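Fogh Street Hall – Kitchen and Tenancy Meeting, August
Chair: S. Lauritsen. Opened 7.05 pm.

1. Previous minutes accepted, with the hot water reading corrected to 291 kL.

2. Grease trap. Konlow quoted $3,000 for replacement, Allik $1,007 for a reline. Reline approved – work to be done outside hire hours.

3. Hire rates. Kitchen rate unchanged. Cleaning bond to be held for 3 business days after each booking.

4. Crockery. Chipped white plates to be withdrawn. Coloured plates and lidded containers to be kept on the lower shelf and labelled by set.

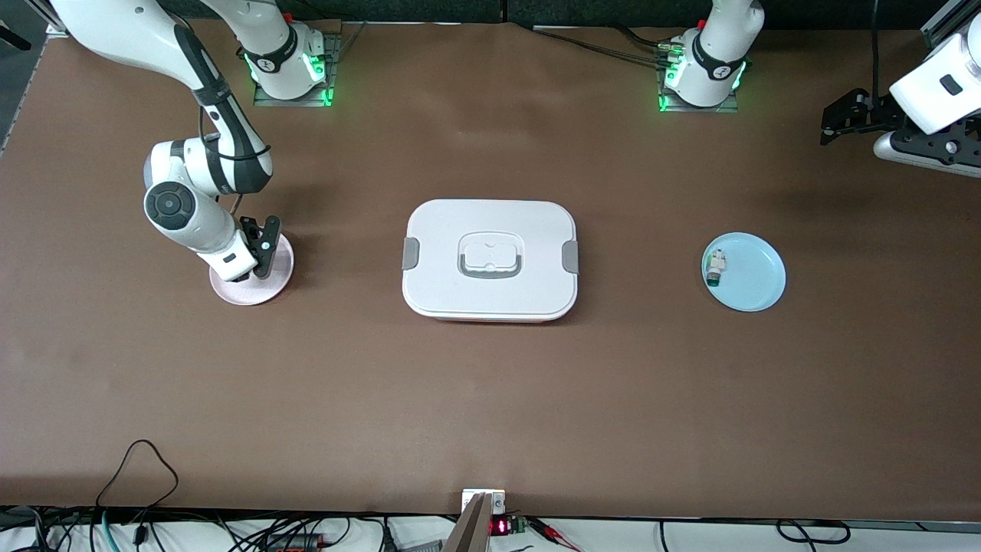
Item 4: pink plate, light blue plate and white lidded container.

5. Nikel Room door closer still slamming. Lauritsen to adjust.

Closed 8.10 pm.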